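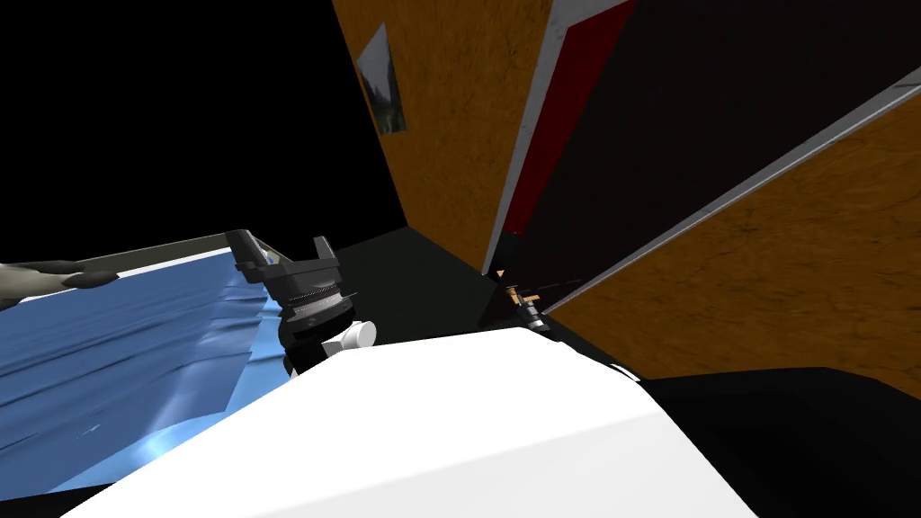 Kids' Books > Reading Together > How-To

How to Make a Feelings Book With Your Child

22 December 2024

We have a whole shelf of picture books about feelings at our house, and the one that gets asked for most is held together with yarn. My daughter and I made it when she was four. It has a grumpy hedgehog named Kivi in it, a page that is just purple scribble, and a last page that makes her laugh every single time. If you have an afternoon and some paper, you can make one too!

What you need

8 sheets of plain paper, heavier than printer paper if you have it
Crayons or markers
A hole punch
Yarn or ribbon
One sheet of card for the cover

Step 1. Pick a character

Let your child choose. An animal is easiest, but I've seen great books about a cloud, a sock and a bus. Ask for a name and write down whatever you hear, even if it changes twice before lunch. Ours was Getov for a good ten minutes before he turned into Kivi, and Getov got to come back later as the best friend.

Step 2. Talk about the feelings first

Don't start drawing yet. Sit down somewhere comfy and ask when the character gets mad, or scared, or left out. Children will often tell you things about a hedgehog that they won't tell you about themselves, so go slowly and let the quiet parts be quiet. Jot down four feelings. Four is plenty for a first book. 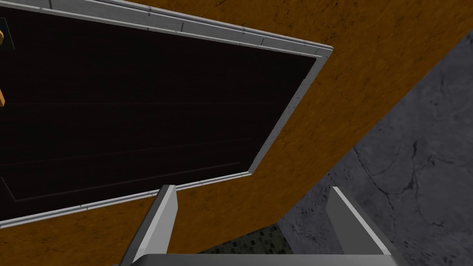 Step 3. Make the pages in pairs

Each feeling gets two facing pages. On the left goes the hard moment, in your child's own words: "Kivi can't find his boots and everybody is waiting." On the right goes what helps: "Kivi takes a big breath and asks for help." Keep it to one sentence a page. If your child wants the right-hand page to say "Kivi eats a pancake," write that down. Pancakes do help.

Try to hold back from fixing the words. I once changed "I am not a bad hedgehog" to "I am a good hedgehog" because it sounded more cheerful, and I got a very firm talking-to. She was right — her line was better.

Step 4. Draw

You write, they draw, or take turns. With little ones, put the words on the bottom of the page first so they don't get colored over. A feeling doesn't need to look like anything. Our mad page is the purple scribble I mentioned, and it's my favorite in the book.
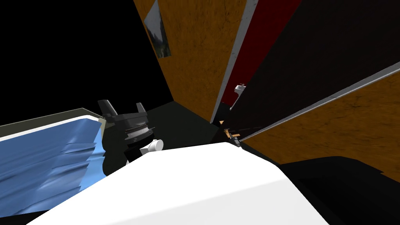
Step 5. Put it together

Stack the pages in order and check that each pair really does face each other (I got this wrong the first time and had to start over). Fold the card around the outside, punch three holes down the left side and tie each one with yarn. Leave the loops a little loose so the pages turn flat.

Step 6. Read it a lot

Read it at bedtime, of course, but also on an ordinary morning when things are going fine. The sentences stick better that way, and then they're there on the rough days. We now hear "big breath, Kivi" from the back seat, usually aimed at me.

For older kids

From six or seven up, hand over the pencil and let them spell however they like. They may also want a place for the story to happen. My son's book is set in a town called Akport, with a map inside the cover, and it has a sequel on the way.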